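Home News Business Culture Sports Archive Contact

Old Roltex Office Opens as Shared Workroom for Bumberg Residents 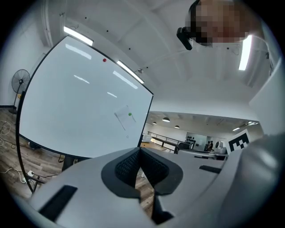 The whiteboard in the workroom at the former Roltex office, with a fan standing by the white wall.

BUMBERG – A room on the ground floor of the former Roltex office on Lultby Street opened to residents this April as a shared workroom. People who have a small project, a study group or a repair to plan can now use it for free in the morning and for a low fee in the evening.

The building was finished in 1990 and served for many years as the sales office of the Roltex company. After the company moved its staff to the other side of town, the ground floor stayed locked. The town rented it last fall from the present owner, the Dimitrov property firm, for a period of three years. The rent is paid from the culture budget.

The room is simple. It has a wooden floor in a warm brown color, white walls and lights in the ceiling. A large whiteboard on a stand is the main piece of equipment, and papers can be fixed to it with small magnets. A black fan on a pole stands near the wall. Power strips are on the floor, so that laptops and tools can be plugged in near the place where people work.

According to the town office, the whiteboard was the first thing that residents asked for. In the winter the town sent a short questionnaire to households in the neighborhood, and 324 of them answered. Many wrote that they already had a computer at home but did not have a wall where a group could write and think together. Others asked for good light, a place for coats and a door that closes well. The door was replaced in March.

The fan was a later decision. The room faces south and it becomes warm in the afternoon, also in spring. An air conditioning unit was discussed, but the owner did not wish to have a hole made in the outside wall. The town says it will look at the question again after the first summer.

Groups can reserve the room for two hours at a time. In the first weeks the morning hours were taken mostly by a language circle and by students of the technical school, who prepare their final projects there. The evening hours are more mixed. A chess club, a group of parents from the primary school and a team that repairs small electronics have all put their names in the reservation book.

Reservations are made at the library desk or by telephone. The evening fee is the same for every group and does not depend on the number of people. Students and retired persons pay half. The key is collected at the library and must be brought back before the library closes, or put in the metal box beside the entrance if the meeting ends later.

There are a few house rules. Food is not allowed on the worktables, but drinks with a lid are accepted. Groups are asked to wipe the whiteboard with the dry cloth only – a wet cleaner was used once on the board in the library and left gray marks that did not come off. Papers that a group wants to keep on the board until the next meeting should have a name and a telephone number on them. Other papers are taken down at the end of the week.

The wooden floor also has its own rule. It was sanded and oiled before the opening, a job that cost more than was planned, and heavy equipment should be carried and not pushed. Shoes with mud should be left on the mat in the hall.

Not all the work in the building is finished. The second room, behind the hall, has an area of 49 square meters and is still used for storage. The town would like to open it next year as a quiet reading room, if the old heating can be repaired. A first estimate from a heating firm is expected before the summer. The toilet in the hall is in use, but the ramp at the back entrance is narrow and will be made wider in the coming months. Until then, visitors who use a wheelchair can enter through the side door, which the library staff will open on request.

The bus connection was another topic in the questionnaire. Line 93 stops in front of the building during the day, but the last bus toward the station leaves at 8:40 p.m., before the end of the last evening period. The town has asked the bus company for one later departure and waits for an answer. Bicycles can be left in the yard, where there are new stands under a roof.

The workroom is open from 8 a.m. to noon and from 5 p.m. to 9 p.m. It is closed on public holidays. Residents who would like to give a table lamp or folding chairs in good condition can bring them to the library during its opening hours.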